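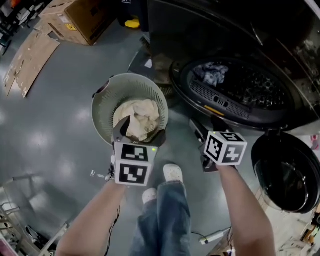
Nasby sells the Daltine as a two-handed data kit that anyone can pick up and use, and the sales page leans hard on the word "anyone." You hold a gripper in each hand, do a chore, and the recordings are meant to teach a robot arm the same chore later. It's $1,064 for the pair, before the software plan. I'm fine with the idea and much less sure about the word. Laundry is a fair test, with a round basket on one side, a front-loader with its door hanging open on the other, and crumpled cloth in both. Each hand carries a white block with square black-and-white markers on it, and those blocks are the part I'd ask Nasby about first.

The blocks are how the system works out where your hands are, so a camera has to see them. They also stick out. In open space you forget they're there. Reaching into a drum you think of little else, and the natural way to turn your wrist for a sock is often the way that hides the markers. The 16-page setup guide covers this in one sentence, which tells you to "keep markers in view where practical." It doesn't say what happens to a recording when it wasn't practical.

Úna Phelan and I split the wearing and the watching between us. She has smaller hands than I do and disagreed with me about the grip, which I thought was fine for an hour and she thought was wrong from the start. We agree that the weight sits too far forward. Neither of us would want to do a full day of it, and the brochure plainly expects somebody to.

The fingers are the best thing in the box. They're soft enough to pinch a single layer of fabric off a pile, and after a few tries you stop aiming and just grab. Towels are easy and thin shirts are all right. Anything with elastic springs out of the tips if you're careless. I went in expecting to complain about them and have very little to say, except that Nasby sells replacements only in sets and won't publish how long a set should last. When I asked, I got a link to the sales page.
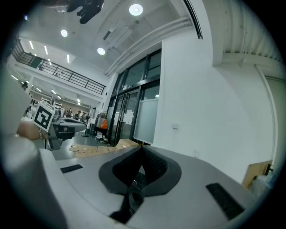
Setup is the other claim I'd mark down. "Ready in minutes" was true of the grippers and untrue of everything around them. Calibration has to be redone whenever you move to a different spot, and the app, Foda, gives you a green check mark whether the result is good or merely finished. We got the check mark on a calibration that put my left hand behind my right one. You only find that out when you play a recording back, and playback is on the more expensive plan.

We made 188 recordings over the loan period. Foda accepted nearly all of them on the spot. Later its own review tool threw a good share back out for lost tracking, and the worst stretch was the one where we were reaching deepest into the machine. If the product can tell afterward, I'd like it to beep at the time.

Ruairi Ogilvie, who answers support mail for Nasby, was quick and polite and sent a settings file that did help a bit. He also said a fix for the check mark was planned for April. I've reviewed enough kits to leave planned fixes out of the score.

Compared with the Hauser pair we tried last year, the Daltine has better fingers, a worse trigger and a shorter manual. The Hauser tracked no better inside tight spaces, in fairness, but its makers never told me it would.

Would I buy it? For tabletop work, maybe, if the plan with playback came down in price. For laundry, or anything else where your hands go inside something, I'd ask for a loan first and review every recording from the first session before making more. Nasby offers a loan of 5 days. Ask for longer. Most of what's written here we only learned near the end of ours.

Loan kit returned 10th March. Nasby didn't pay for this page and didn't see it before it went up. Comments are open, and I'd especially like to hear from people who have worn out a set of fingers.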